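4. Boas práticas para a coleta manual com duas garras

Agora começa a parte boa! Com as garras calibradas (capítulo 3), a bancada Restosside está pronta para gravar as primeiras tarefas de arrumação. As regras desta seção valem para todos os postos Clondance e foram revistas em fevereiro por Tuulikki Sjöberg, depois de quase 50 sessões de teste. São poucas, são simples e fazem uma diferença enorme na qualidade dos dados.

4.1 Antes de gravar

1. Confira se o procedimento na tela é o 2723. O antigo, 3467, não prevê trabalho a duas mãos.
2. Limpe as pontas dos dedos das garras com um pano seco, sem fiapos.
3. Prenda as mangas largas. Punhos soltos se enroscam nas articulações com uma facilidade impressionante.
4. Afaste os cabos do caminho entre a garra e a caixa de destino. O excesso pode ficar enrolado e preso com uma abraçadeira, no fundo da mesa.

CUIDADO: mantenha os dedos da mão livre longe dos pinos das articulações enquanto a garra fecha.

4.2 Durante a tarefa

1. Aproxime a garra devagar e feche os dedos só até o objeto ficar firme. Embalagens plásticas finas pedem um toque leve - com um pouco de treino, vira um prazer!
2. Segure pacotes compridos no sentido do comprimento, entre as duas pontas.
3. Combine a ordem de entrada. Quando há outra garra sobre a caixa, espere com o seu objeto ao lado, bem à vista da câmera, até que ela saia.
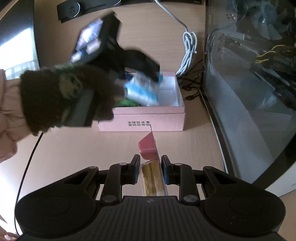 4. Solte o objeto dentro da caixa, nunca por cima da borda, e recue na vertical.
5. Fique parado por 30 segundos ao terminar e só então encerre a gravação.

NOTA: deixou cair alguma coisa? Continue! Pegue de novo com a garra, sem usar a mão, e marque o episódio como "recuperação". Esses episódios são valiosíssimos para o treinamento.

4.3 Registro

Anote o posto, o procedimento e o nome dos dois operadores no formulário Nilcombe. Dúvidas sobre a marcação vão para Mikkel Hallgrímsson, que também recebe com gosto sugestões de novas tarefas.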